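Getting musty smells out of cupboards and boxes

I've been on a bit of a mission this summer, ever since I opened the cupboard under the stairs and got a faceful of old wellies. So, what works in our house!

Empty the lot first. I know, it's a pain, but you can't air a cupboard with the hoover still in it. Wipe the shelves with warm water and a good slosh of white vinegar (the cheap stuff, don't waste your chip vinegar), then leave the door wide open for 3 days. I wedge mine with a shoe.

Bicarb next. A saucer on each shelf, changed every month. I did try one of those Nandlow scented sachets and it just smelt of lavender AND wellies.

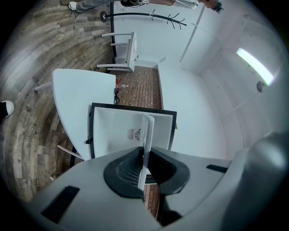

Storage boxes want the same treatment, lids off, and don't put anything back until they're bone dry. If you've got outdoor space, a sunny afternoon does wonders, but bring them in before the dew comes down.

Woolly things I only ever store clean, with a bar of plain soap tucked in between. Mine went away in August last year and still smelt lovely at Christmas.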